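Share (15)
Print this page
E-mail to a friend

In defence of sorting string by colour

2020-07-02

Every home has a place where string goes to breed. In ours it was the second drawer down, under the tea towels, and for years I opened it only to put more in. Cord off parcels, cord off the old blind, a length of something stretchy that had once held a tent pole together. I can't throw cord away. I was brought up by people who untied knots on Christmas presents with a fork.

In May the drawer stopped opening, and I had to read up on the subject. There is a great deal of it. The tidying trade has views on string, and most of them come down to selling you a box. The Tellarent cord organiser has a lid, a label window and a leaflet, and it wants every length wound into a figure of eight and fastened with its own little strap. I bought one. I wound for an entire evening, and by the end I had seven neat bundles and a drawer that looked exactly as full as before.

The other school says to buy a cabinet. Rerklow will make you one with shallow drawers for 1495, which is a lot to spend on housing something that arrives free round a parcel. I did look at it for longer than I should have.

My own position, reached on the kitchen floor, is that winding is vanity. A tangle of one colour is perfectly good storage. When I want yellow cord I want some yellow cord, and I don't much mind which end of it I meet first. What drives a person to scissors is three colours in one knot, where you pull at the yellow and get a fistful of brown. So you need a few open trays and a firm rule about what goes in which. Let it heap up how it likes after that.

Shallow trays, no lids, a colour to each:
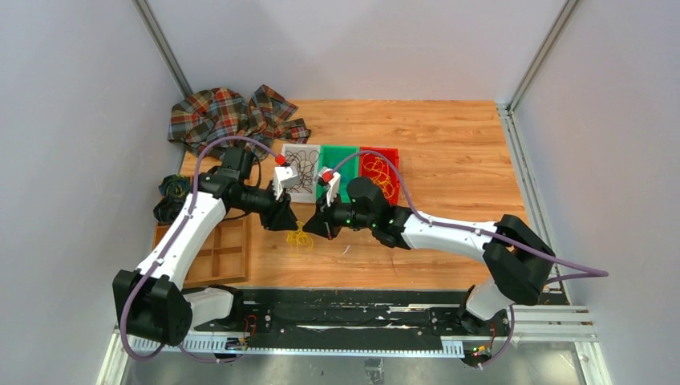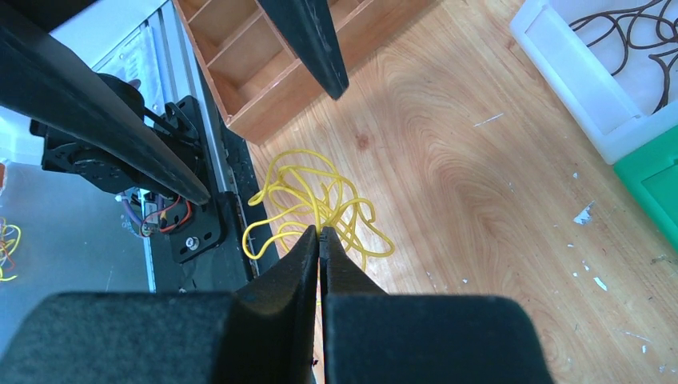
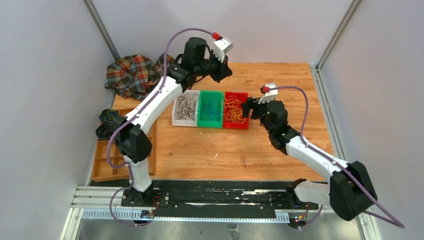
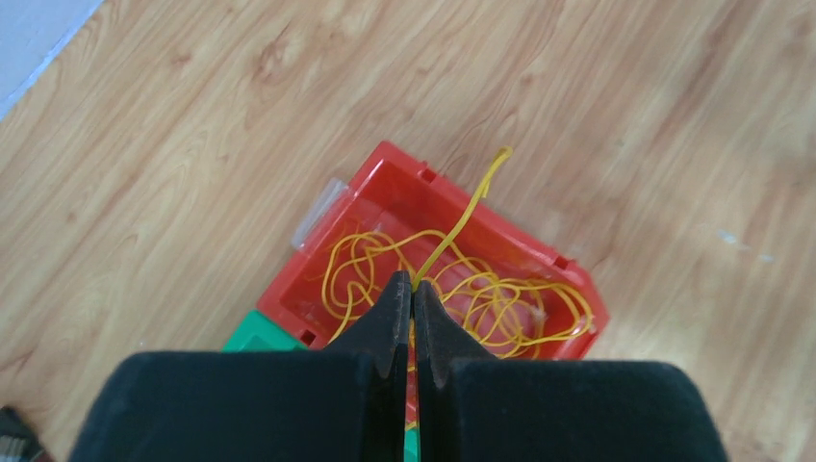
ZAKHARCHENKO

I can already hear the winders. They will say a heap is a heap, and that yellow cord in a red tray is an insult to the whole idea of sorting by colour. I used to think so too. But a matching tray hides its contents, and yellow against red can be seen from the other side of the room by someone who has left their glasses upstairs. Dark brown in white works for the same reason. I would never put green string in a green tray, unless I had taken against it.

They will also say that loose cord snags. It does. You take hold of one strand, lift, and up come its relations. My answer is to lift slowly and give it a bit of a shake – the loops mostly let go if they aren't bullied. It's the sharp tug that makes knots. Anyone who has tried to get fairy lights out of a bag in a hurry knows this and will do it again next year.

The wooden tray with the little compartments is a harder case. I love those and own two, an Allell one and another with no name on it. They look as if they could put a whole life in order. But cord has no wish to sit in a small square, and it climbs over the partition into the next one the moment your back is turned. Mine are for buttons now, in theory. They have stood empty since I gave them the job.

Then there are the stragglers. However many trays you set out, a piece of string will end up on the table beside them, and it will sit there through several meals while everybody puts plates round it. I have no cure. I pick it up when I'm cross about something else.

As for the Tellarent box, it holds nearly all our batteries, and the little straps went into the drawer with the string.

Comments (2)

Contact us | Copyright | Back to top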